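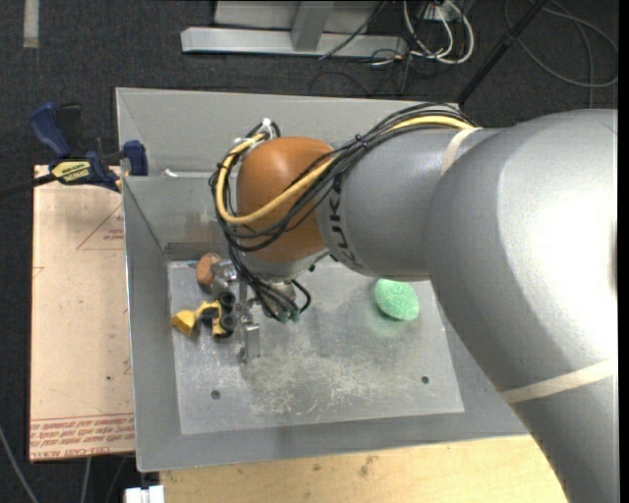 **Department of Business and Management Studies, Kilisen College**

# Chapter 6: Holding Stock

Every organisation that makes, sells or repairs goods must decide how much to keep in hand. A bakery holds flour, a hospital holds dressings and a builders' merchant holds sand, timber and nails. The goods kept for later use or sale are known as stock, and the money paid for them cannot be spent on anything else until they are used or sold.

This chapter is concerned with the cost of that choice. Chapter 5 dealt with buying and with the terms agreed between a firm and its suppliers. Students who have not yet worked through the section on delivery times should do so before going further.

## 6.1 Why firms hold stock

Demand is seldom steady. Clornel, a maker of garden furniture whose accounts are used throughout this part of the book, sells very little in November and a great deal in spring. Its workshop could not meet the spring orders if it began work only when they arrived. The firm therefore builds chairs and benches through the winter and stores them. At its last year end it held 827 finished items — far more than it would expect to sell in any winter month.

Stock also protects a firm against late deliveries. The supply held for this purpose is called **buffer stock**. Its proper level depends on how reliable the supplier is and on how serious a shortage would be.

## 6.2 The costs of holding stock

Four kinds of cost are considered in this chapter: storage, insurance, loss or damage, and the cost of the money tied up. The last is the most often overlooked, as no invoice is ever received for it.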